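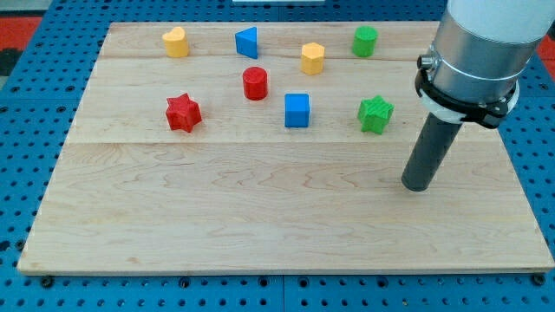 Figura 3. Tablero de arce claro con veta ondulada, sobre una superficie azul perforada.

3.2. Material y acondicionamiento

Las tablas de arce procedían del aserradero de Brisberg y se almacenaron en la cámara de Salazar durante 20 días antes del ensayo. De las 178 probetas recibidas se descartaron las que presentaban nudos pasantes o fendas en testa. La veta ondulada (figura 3) dificulta el cepillado a contrapelo y aumenta la dispersión de la rugosidad, como ya señalaron Hattar y Tamayo para lotes cortados en diciembre. El cepillado se hizo en dos pasadas y siempre en el mismo sentido. Las 97 probetas restantes se midieron en tres puntos, dos en los extremos y uno en el centro.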